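In defense of the hat you never wear

My neighbor Anathi Zwane has a rule about closets. If a thing has hung there a year without going outside, out it goes. She applies the rule every December and comes to my door afterward, glowing like someone back from a spa, to ask how mine is coming along.

Mine is coming along fine. It's full.

I have read the books on this subject, or at least the jackets of the books, and I understand that I am supposed to hold each item and consult my feelings. The trouble is that my feelings are cheap. I can be moved by a phone charger. I once kept a single glove for six winters on the theory that the other one was probably homesick. Ask me whether an object brings me joy and I'll say yes, sure, a little, the way you tell a waiter that everything is great.

The hard cases are the hats. A coat has work to do, and shoes wear out and settle the matter themselves. A hat sits on a shelf waiting for you to become the person you were when you bought it. I own one from a shop called Vavach, long closed, where a man with a tape measure around his neck told me I had a good head. I've worn it twice. Both times people asked if I was on my way somewhere.

According to Anathi's rule that hat should be gone. According to Anathi, in fact, that hat should never have come home, and she'd have told me so if I'd had the sense to bring her. But I'd like to put in a word for owning a few things that don't earn their keep. We have all gotten very strict with our belongings. Every object has to justify its square foot, as if we were running a warehouse and head office was due on a visit. I live in a two-bedroom apartment in Clumgate. Head office is me, and I'm not that busy.

My friend Sudheer Thevar takes the opposite line from Anathi and, I admit, takes it too far. He has 84 neckties and works from home. When I asked him about it he said they were for emergencies. I have tried for some time now to picture the emergency.

Still, I'd sooner have dinner at Sudheer's. His place has things to look at. You pick something up, and he tells you a story about it, and the story is wrong in a different spot from last time. At Anathi's there is a sofa and a very good lamp, and after you've praised the lamp you're on your own.
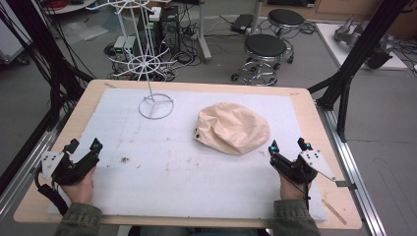

There's also the matter of regret, which the tidy people wave away. They say you'll never miss any of it. I have missed plenty of it. I gave away an ugly raincoat in 2000 and have been getting rained on in nicer ones ever since. I gave away my father's fishing cap because it had a stain and he was alive and had four others. You can guess how that looks from here – he'd say I was being dramatic, and he'd be right, and I'd still like the cap.

So the Vavach hat stays. I took it down this morning and tried it on in the bathroom mirror, and the man with the tape measure was being generous. Then I put it back on the shelf, next to a second hat I'd forgotten about, which I don't remember buying and which doesn't fit. I'm keeping that one too.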